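Category: Site Visits / Storage and Handling

Dellgate Open Day: Bins, Benches and Bar Clamps

11/06/2018

The Dellgate workshop opens to outside visitors once a year. I went mainly to see how the bins are held in place, a subject that gets very little space in the printed program. Registration was at the side entrance. Visitors were given a floor plan, a badge and a sheet listing the load limits of each storage aisle.

The first part of the tour covers the racking. Dellgate stores parts in open-topped bins on fixed shelves, with a rated load of up to 200 kg per bay. Labels are at the left corner of each shelf and are read from the aisle. The racking was supplied by Sisora and has been re-leveled twice after the floor settled near the loading door. The guide showed us the shims, which are plain steel and stamped with the year they went in.

From there the group moved to the wash station. Bins come back from the floor with grit in the corners, and the grit does most of the damage to the inner walls. The present method is a low-pressure rinse followed by air drying on a sloped rack. A cycle takes 8 minutes. A hot wash was tried in October and dropped after several rims warped and would no longer sit flush against a neighbor.

Flush rims matter more than I had expected. Where two bins are used as a pair, parts are moved from one to the other all day, and any gap at the join catches small items. Dellgate tested hook-over clips from Endance, then a screwed bracket, and now uses ordinary bar clamps at the sides. The clamps are cheap, hold well, and come off without tools when a bin has to be changed. Their drawback is the bar, which needs clear space beside the bin. On a narrow bench this is a real cost – the layout has to be planned around it.

The bench area is the last stop and the one I would recommend allowing more time for. Sloping side walls bring small parts down toward the floor of the bin, where they are easier to reach, but they also give a clamp pad less to press on. Visitors were asked to stay behind the line and to keep bags off the tables. 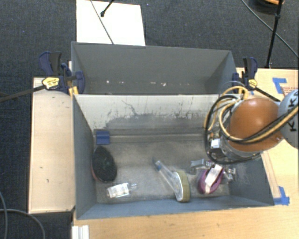 Đorđević

The two gray bins stand with one directly behind the other, and a clamp holds each side where they meet. Wear in the front bin is easy to read: dark scratches and irregular worn patches on the lower part of the rear wall, and a scuffed floor. The top of the same wall is much paler. Blue tape is stuck to the table to the right and near one corner of the front bin.

I asked about replacement intervals. Bins are changed on condition, when scratches can be felt with a fingernail, and the old ones go to bulk storage. Clamp pads are checked at the same time.

The tour ended at the parts counter, where printed data sheets were available. Parking is behind the building and the access road is narrow – arrive early. The floor plan does not show the restrooms, which are past the wash station on the right.

200 shares | 2 comments

Comments

benchheight
We clamp ours the same way. Check the pads after a week, as they creep on sloping walls.

rack_and_pinion
Did they say what grade of bin they use? The hot wash problem sounds familiar. Ours bowed at the rim too and we went back to a cold rinse.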